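Bekcombe Summer Reading Drive Closes With 1,947 Children Enrolled

BEKCOMBE, October 10, 2018 – The Bekcombe Public Library today released the final results of its summer reading drive, which ended in August after 9 weeks. A total of 1,947 children enrolled at the main library and its branches, and 1,791 of them completed the full reading log.

The completion rate is the highest the library has recorded since the drive was opened to all elementary and middle school students in the county. Children who finished the log received a book of their own to keep, a cap or a tote bag, and a letter from the library director.

"Families made time for reading during a season when there is a great deal competing for a child's attention," said Beverley Pickering, director of the Bekcombe Public Library. "Our branch staff stayed late on many evenings to help them do it, and I thank every one of them."

Participants set their own reading goals with a librarian at sign-up. Picture books, comics, audiobooks and magazines all counted toward the log, as did books read aloud by a parent or an older brother or sister. Books in languages other than English were accepted for the first time this year. 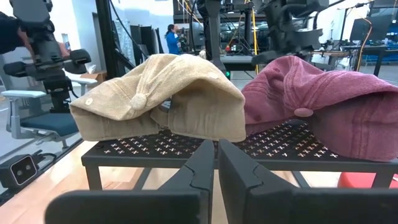
The Ong Street branch reported the largest growth in enrollment. Shabnam Janjua, head of children's services at the branch, credited the change to longer Saturday hours and to a new story time held in the park next to the building.

"We met parents who had walked past the library for years and had never come in," Janjua said. "Several of them now hold cards themselves and have asked us about evening programs for adults."

The drive was supported by a grant from Nodico, a regional office supply company, which paid for the gift books and for printing the reading logs. Plimier Books, an independent bookseller in downtown Bekcombe, supplied the gift books at cost and hosted the closing party.

"We were glad to see children arrive with very firm opinions about what they wanted," said Thijs Schouten, owner of Plimier Books. "The shelves for mysteries and animal stories had to be refilled during the afternoon."

The library will also place 100 new titles in its children's collection this fall. The titles were selected from suggestion slips filled out by participants over the summer. Edeltraud Kohlhase, collections manager, is overseeing the purchase, and the books are expected to reach the shelves before the winter school break.

Reading logs that were turned in after the deadline will still be honored. Parents and guardians may bring the log to the front desk of any branch during regular hours. Gift books that have not been collected are being held at the main library.

Media Contact:
Bushra Arain
Communications Office
Bekcombe Public Library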